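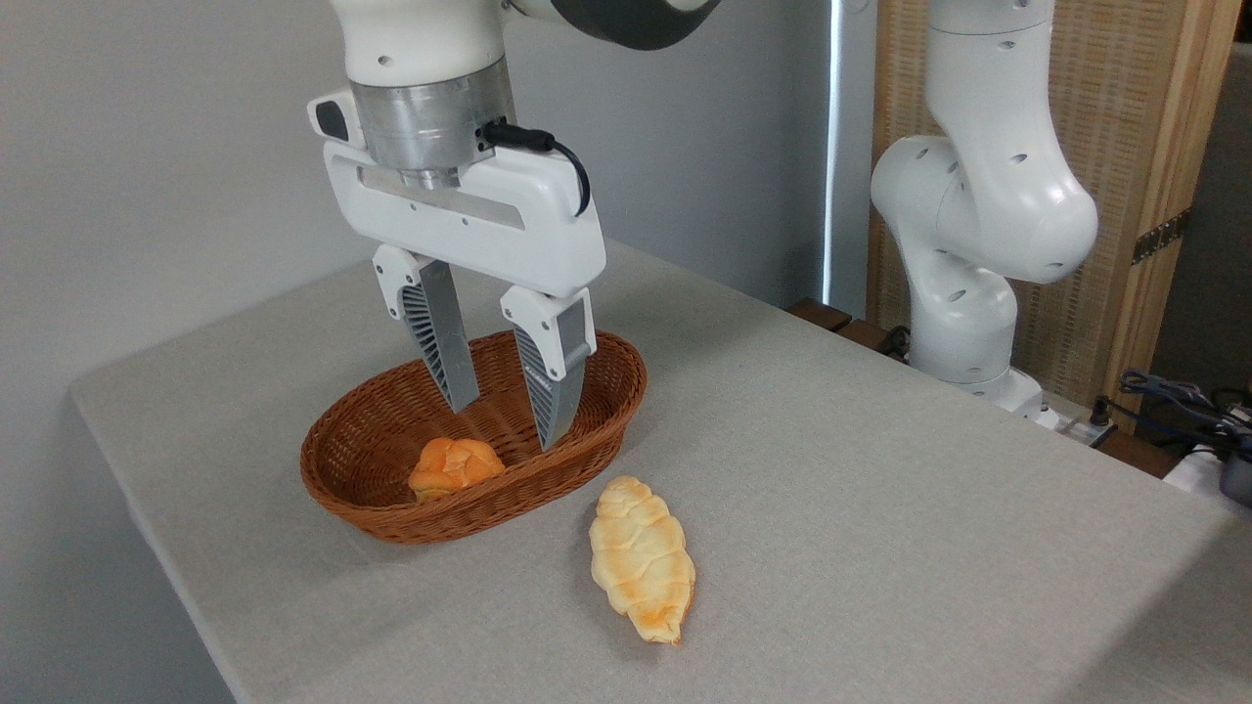
4.2 篮内与篮外：面包的归属问题

图3 浅灰色桌面上的椭圆形编织篮。篮内为一只小圆面包，篮外右前方为一只牛角形面包。

在我们的访谈中，几乎所有受访者都认为面包“当然应该放在篮子里”，而他们的餐桌几乎一律不同意这一看法。本节讨论的正是这一落差。我们沿用Kozma与Viklund的术语，把盛放面包的浅口容器称为“名义容器”，把面包最终停留的地方称为“事实容器”。在Barnley与Trerach两地的材料中，后者多半是桌面，偶尔是一叠账单。

图3的布局可以当作这类情形的简化版本。篮子很浅，红褐色编条交叉编得颇密，上沿收成一圈卷边，长轴大致呈左右走向。小圆面包表面由几个鼓起的褶瓣拼成，待在篮底靠前的位置，两侧仍有余地。牛角形面包则斜躺在篮外，两端收尖，靠下的一端颜色略深。按照受访者自己申明的规则，它属于“还没放好”；按照我们对同类餐桌的编码，它属于“已经放好了”。两位编码员为此争论了7个下午，最后由Junhao Tang提议增设“篮旁”一类，争论才转移到“篮旁”究竟有多旁。

形状在其中起了多大作用，值得多说几句。圆面包几乎没有朝向可言，放进椭圆篮时不需要作任何决定。长形面包则要求放置者先选一个方向：顺着长轴，它占去篮底的大半；横过来，两个尖端便可能搭上卷边。Siv Solberg在预备研究中让五名参与者收拾同样的早餐桌，五人都先放圆的，其中一位把牛角面包拿起又放下，然后宣布自己收拾完了。我们原本打算把这一条作为无效数据剔除，后来发现它是整组数据里最有代表性的一条。

颜色的影响较难判断。图3中的牛角面包底色为浅奶油色至淡黄，有分节的棱纹，表面有橙褐色的烘烤斑，与浅灰桌面的反差不及篮子那样强烈。De Haan据此提出，浅色面包留在浅色桌面上更容易被忽略，因而更晚入篮。这一假说十分漂亮，可惜在Pundach的材料中，深色的黑麦面包同样被晾在一边，并且晾得更久。我们保留该假说，主要是出于对De Haan的礼貌。

全部1,055条餐桌记录中，“篮旁”一类的定义如下：物品与篮子同处一张桌面，未与篮内物品接触，且在场者若被问起，会声称它正准备放进去。最后一项无法由静态图像判定，只能依赖访谈。Engebretsen一地的受访者对此问题普遍感到冒犯，有一位反问我们，篮子是不是也应该先学会靠近面包。我们在附录中收录了这段谈话，并在修订后的问卷里删去了“为什么”三个字。

4.3 卷边高度与“算不算进去”

若面包的一端搭在卷边上，编码便再度陷入困境。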